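Grarnex, week whatever. I now teach a computer to tidy an office by tidying the office myself, over and over, while it takes notes. My parents think I work in robotics. I do chores in a headset.

The office in question does not exist. It's a simulated room with brown walls and an orange floor, and I suspect the person who chose those colors was also paid by the episode.

For the new followers: an episode is one full run of a task, start to finish. I drive both arms, the software records every joint and every pixel, and later a model looks at the pile and tries to work out what I was up to. Good luck to it. I often don't know either.

Target for this batch is 1,860 episodes. As of lunch we had 1,000 that loaded without an error, and the project lead called that "the fun part of the curve." I have asked to see the curve.

Rules for a keeper, as pinned in our channel: the object ends up where the prompt says, nothing goes through anything else, and no pausing to think. The last one is hard. A pause in the data teaches the model to pause. We threw out 74 runs from the Murkcombe set in June because one operator kept stopping to sip coffee. The operator was me.

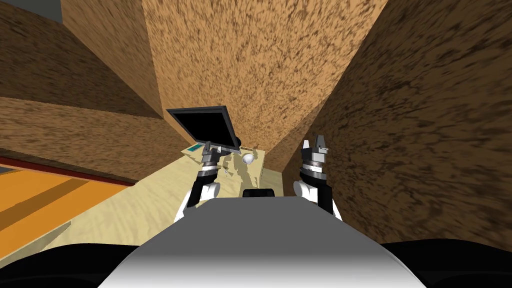 Two arms means two sets of labels, and the second arm is where the arguments start. The labeling sheet wants a verb for each hand at every step. The left one is easy here, it has the monitor by its lower edge and the verb is "hold." The right one is pointing its fingers at the ceiling with nothing in them. I put "idle." The reviewer put "ready." We have now exchanged more messages about that than about my last raise.

The trouble with "idle" is that the model believes you. Feed it enough idle right hands and it decides right hands are decorative. The Hrynyshyn batch had this problem. Lovely left-hand work, and a right arm that just attended.

So now I'm supposed to vary it. Start the free arm low, start it high, start it off to one side, bring it in to help even when help isn't needed. It's like being told to fidget, but evenly.

Also on the list: vary the mistakes. They want 13 recoveries per task, where you fumble and then fix it. I can fumble all day for free, but a fumble on purpose looks like bad acting, and the reviewer can tell. Got one back today marked "unconvincing drop."

Physics in here is mostly fine – then you let go of something a hair above the desk and it leaves for another county. Those runs are deleted. I keep a private folder of the best ones, which I would describe as a research archive if anybody from Cleketville IT is reading.

People keep asking if I worry about training my replacement. It took the last checkpoint four tries to let go of a mouse. I'm okay for the quarter.

Update on idle vs. ready: there is going to be a third label. It's "waiting." We get to go back and relabel everything from the start of the batch.

Headset is charging. Back at it in ten.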